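Workshop notebook, June, started 7:40 a.m. with coffee

Back on the Obura indigo vat, which has been sulking since I moved it away from the window. Surface was dull and the liquid had gone that murky blue-green I don't love, so I gave it a slow stir, put the lid back on and left it an hour. Smelled okay. A bit barnyard, but it always does!

Kimutai wants 3 test strips for the Vulluldale order before we commit to any of the real cloth (they're asking for a mid blue, "like old work pants," and I have no idea whose work pants they mean). Cut them from the end of the Flimusby cotton, the bolt with the slubs in it. Weighed the lot at 70 grams. Scoured them in the big pot with soda ash, and the water came out the color of weak tea again. I really thought this batch was sold as ready to dye. Kimutai, can you check the invoice? If it says PFD we should be asking for something back.

Strip A got one dip, strip B got four, strip C got four plus a long rest between each. B is already too dark while damp, though I know it'll drop a lot. C looks more even along the edges, and I think the resting matters more than I've been giving it credit for. Leaving all of them out overnight before I rinse. NO early rinsing, I'm talking to myself here.

Other thing: Victor Mwakalinga came by with the old recipe cards from Zikport and we went through the box until lunch. Card 871 is the one for the overdyed yellow, weld first and then a quick indigo dip, and it gives the mordant as a percentage with no note of what it's a percentage of. Dry fiber, I assume. Victor says wet. We argued happily for way too long and I still say dry.
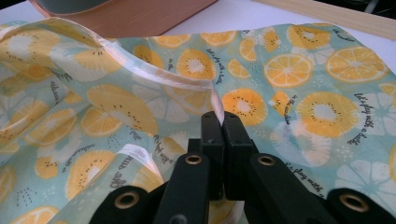 Citrus print with the white satin edge. Nice yellow-orange on pale aqua.

That yellow is close to what I'd want from weld on a good day, before any blue goes near it. Weld in the storeroom is last year's, so I put 100 grams to soak this afternoon and I'll see what it has left in it. If it comes out beige I'm ordering fresh and not fiddling with it.

To do:
Lids for the small jars, the cracked one is leaking lime on the shelf
Ask Kimutai Mwaipopo about the invoice (see above, please!)
Re-label the alum, the marker has rubbed off again
Copy card 871 out properly, with both versions of the mordant line so Victor doesn't sulk

4:15 p.m., vat checked again, bronze film is back on top. Feeding it a little fructose tonight and leaving it alone until morning.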